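Search products Search Go

Nollard Hardwax Finish for Benches and Tabletops
Sold by Dirkoren Workshop Supply

I have written the finish pages for this store for long enough to distrust every can that comes through the door, and Nollard is no exception. The label promises a surface that "heals itself." Wood finishes don't heal. What this one does is take a fresh coat over an old one without a full sanding, and for a bench that gets used every day that's the part worth paying for.

It's a blend of oil and hard wax, wiped on with a rag. It comes in clear, pale and tan. The clear isn't clear. It warms up most light woods by a shade, and if you have a white ash table that you want to stay white, buy the pale and test it under a leaf or on the back of an apron first. The tan is a real color and it will show lap marks if you stop halfway across to answer the phone.

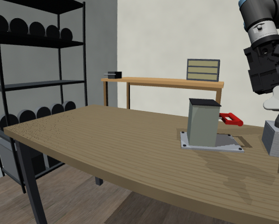

Coverage is where I start arguing with the maker. The can says 500 square feet per gallon. On planed maple, maybe. On softwood that has never been sealed, the first coat disappears as fast as you can pour it, and I would plan on buying the next size up. Old benches are worse, especially around dog holes and end grain. Wipe off whatever hasn't soaked in after 14 minutes. The can says to wait longer, but by then it has started to grab and you'll be pulling rag fuzz out of it.

Two coats are enough for a desk or a craft table. A working bench gets three from me, and the third one goes on thin. Presis sells a topcoat that is supposed to go over this for extra shine. I tried it on a scrap board and got a plastic look and a smell that hung around until July. Skip it unless you like that sort of thing.

What it's good for

Kitchen tables, desks, workbenches, shelves, the tops of toy chests. It stands up to coffee if you wipe the coffee up. It does not stand up to coffee overnight, whatever the brochure says, and a hot pan will leave a ring. Don't put it on a deck. It isn't rated for outdoors and I've had to take returns from people who were sure it would be fine.

Glue lets go of it pretty well. Dried yellow glue popped off my own bench with a plastic scraper and left a dull patch that came back with a little more finish. Epoxy was another story.

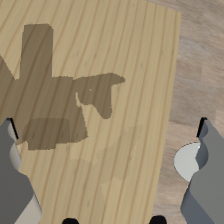
Color matching on softwood is the question I get most, and my answer is to stop looking at the chips on the lid. They're printed, and they're printed on something with no grain. Pine and its cousins take finish unevenly, so the lines go darker than the wood between them and the knots go darker again. A pale top with thin tan grain and a few small specks, over a floor that is a browner, grayer wood, is a pairing I like, and it's easy to wreck with the tan can. Use the pale, one coat, and look at it in the morning before you decide on another. If you want the table to match the floor, buy a stain. This won't get you there.

Setsuko Sekiguchi at our front counter disagrees with me on this and will sell you the tan with a clear conscience. Her kitchen table looks good, I'll admit. It's also cherry.

Sizes and price

Pint, quart and gallon. The quart is $40. The pint is poor value and mostly useful as a tester. We used to carry the Furtado version, which was cheaper and smelled better, but it skinned over in the can and we got tired of hearing about it.

Shelf life after opening is listed as 2 years. I haven't seen one last that long – press the lid down hard and store it upside down if you want a fair shot.

Rags

Oily rags can catch fire on their own. Lay them flat outside to dry, or drown them in a bucket of water. Don't ball them up and don't put them in the shop trash, not even for lunch.

Returns on unopened cans only. Mixed or tinted cans are yours.

Page last updated: July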